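right, the thread I've been promising since my mum's kitchen table days. I spent the whole of last winter learning Norwegian by writing letters to strangers and a few of you asked how it works. long one, get a tea

background first. my grandmother came from a village called Solheim and never spoke a word of Norwegian to any of us. when she died there was a shoebox of letters from her sister and I couldn't read a single line. not even the shopping list bits!

so I did what everyone does and got an app. did the app for ages. I could say the bear drinks milk. I could say my aunt has a blue boat. I could not read the shoebox

then someone at work mentioned Flodstead, a penpal scheme run out of a little bookshop. you fill in a form (what you like, what you're learning, how bad you are at it) and they match you with somebody who wants to learn yours. proper paper letters, stamps and everything

my match was Sigrun Lunde. seventy-something, keeps bees, wanted to improve her English so she could argue with her son-in-law in it. her words. I loved her immediately

the rules were dead simple. half your letter in your own language, half in theirs. no translation software till you've had a proper go. and you send the other person's letter back corrected, in with your reply

the corrections are the whole thing. my first letter came back with so much green ink on it that I laughed out loud on the stairs. she'd underlined "jeg er varm" and written in the margin that I had not quite told her I was feeling warm, and that I might want to be careful who I said it to

(it's "jeg er varm" or "jeg har det varmt" depending who you ask, and I've since had three replies to a tweet about this from people who all disagree, so please don't start)

I aimed for 200 words a letter in Norwegian at the beginning. that took me an entire Sunday with a dictionary. by the spring I was doing 400 and I'd stopped counting because I had things I wanted to tell her, mostly about the neighbours 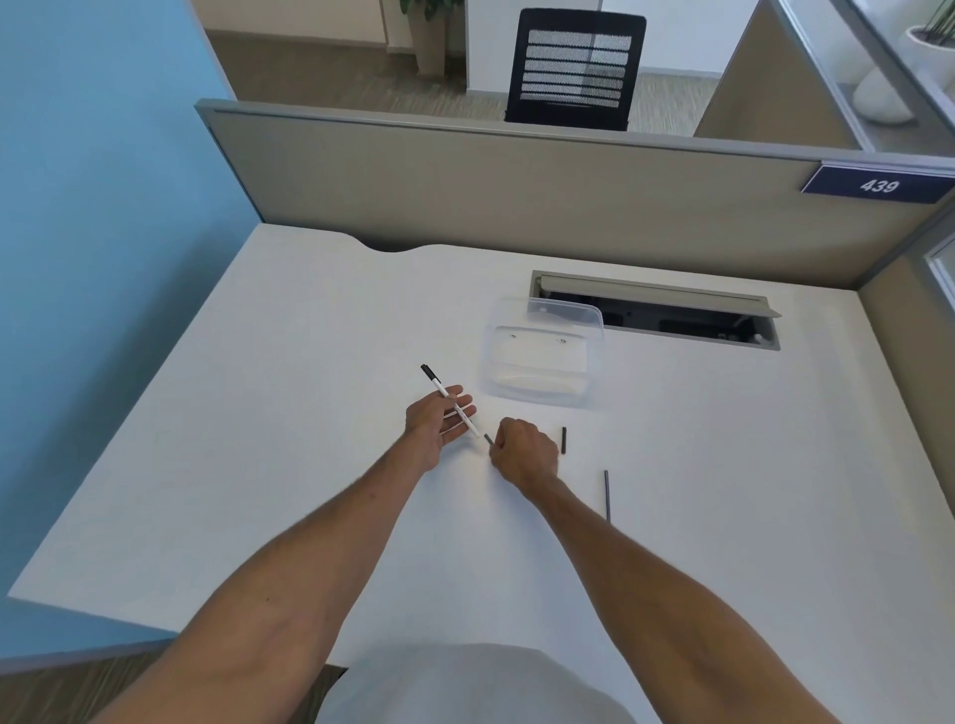
How good does your Norwegian need to be before you sign up?

Good enough to write your name, where you live and one thing you like. They'll match you with someone patient, and you can lean on your English half while the other half catches up.

ok so that's the question I get most. the second is whether it's better than classes and I can't really say, I did both. Imtiaz Chowdhury runs the evening class at the library and he's brilliant, he'd be cross if I said skip it. he drills word order until you dream about it

word order, by the way. the verb wants to be second. it will always want to be second. "today go I to the shop." I fought it for months and then one day in November I said something to myself in English at the bus stop and the verb was in the wrong place and a man looked at me

things I'd do differently. I'd keep copies of my own letters from the start. I've got all of Sigrun's but my first few only exist in her house, and the corrected ones she sent back I stupidly lent to someone in the class. Dineo if you're reading this, no rush, but also some rush

I'd write by hand from day one as well. I typed the first two and printed them and it just didn't stick. writing "kjærlighet" out slowly with all its letters does something to your head that typing doesn't. I can't prove that, it's just how it was for me

and I'd get over the handwriting thing sooner. mine is awful. Sigrun's is gorgeous but it's that older joined-up style where half the letters look like a wave coming in. took me four letters to work out which ones were u and which were n

which turned out to be the best training I could've had, because guess what the shoebox is written in

some words I learned from her that the app never gave me: "døgn" (a whole day and night together, why don't we have this), "pålegg" (anything at all you might put on bread), and a very rude one about a particular kind of bee which I'm keeping to myself

she also taught me that you can say "uff" about nearly anything. the weather. the price of butter. the son-in-law

Kjell, that's the son-in-law, Kjell Rustad, ended up adding his own notes at the bottom of her letters. mostly football. his English is perfect and he knows it. she used to write corrections on his bits too, and some of them were wrong, and he'd put little arrows next to those

costs, since people ask. joining was free when I did it, you just pay your own postage. Norway isn't cheap to post to and I'm not going to pretend it is. I wrote on thin paper, both sides, and saved up my news so it was one fat letter instead of several thin ones

it's slow, that's the other thing to know. you'll ask a question and get the answer when you've forgotten asking. I once got a page and a half of very firm advice about a cake I'd already made, eaten and apologised for

if slow would drive you mad, try a tandem partner on video. a mate of mine does that with a lad called Sixten Lindqvist for Swedish and they just chat while cooking. he's miles ahead of me at speaking and can't spell anything

anyway. the shoebox. I started on it properly this year and I'm most of the way through. it's mainly weather, potatoes, who married whom and who shouldn't have. there's one where my great-aunt describes the snow coming in under the door and asks whether it's true that English people don't take their shoes off

I read that one out to my mum over the phone, translating as I went. badly, with a lot of "hang on". she'd never heard any of it. we were on the phone till gone eleven

I've sent Sigrun photocopies of the pages I can't make out. she's done most of them. there's one word neither of us can get, in a bit about a cow, so if anybody here reads old Norwegian handwriting and knows their cows please shout

I'll put the Flodstead form in my bio tonight once I've found the link again. happy to answer things but I'm slow at replies on here, I've got a letter to finish and she's already asked twice about the neighbours' fence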